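21/07/2020
Listening bench, Civasdale

Second day with the Kivo in-ceiling pair. Bożena Kozłowski wired them up before lunch and left me a note saying they "open up after a good run-in." I'm not convinced. I ran pink noise through the left one for 20 hours and kept the right one fresh out of the box. Swapped them blind with the Bola amp and could not tell which was which. Neither could Bożena, although she says the room was too noisy to judge.

Measured both anyway. Same dip near 1436 Hz in each, same depth as far as I can read it off the plot. If run-in did anything it did it below what our mic can see. The spec sheet calls the response smooth. I would call it smooth if you pick a wide enough smoothing setting.

Moved the mic 10 inches toward the back wall and the dip shifted. So part of it is the room, or the joist bay, or both. Should have done that first. Stuffed the bay with the old insulation from February and the bass got tighter but also thinner. Not sure I like it. Bożena does.

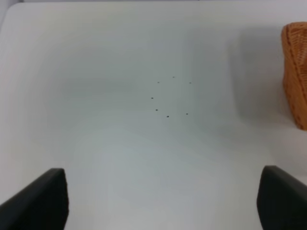 White surface, small dark dots near the middle.

Pivoting tweeter: the maker says to aim it at the main seat. Tried straight down, then aimed at the chair. Aimed is brighter, yes. It is also worse from the couch, where people sit. For a dining room I'd leave it straight and turn the treble up a notch.

The Yurt back box is still on order. I have doubts about it too. A sealed box that small should push the resonance up, and the brochure talks as if the low end comes along for free. Will measure with and without before anyone quotes one to a customer.

Level check: left it playing at normal volume for 30 minutes, no buzz. Turned it up and got a rattle, which stopped when I pressed on the trim ring. Clamps could be loose. Retighten by hand, no power driver, I don't want another cracked tab.

To do
- repeat the blind swap with the air handler off
- impedance sweep on both, write the numbers down this time
- ask Kivo what mic distance they used for the published curve
- find the other banana plug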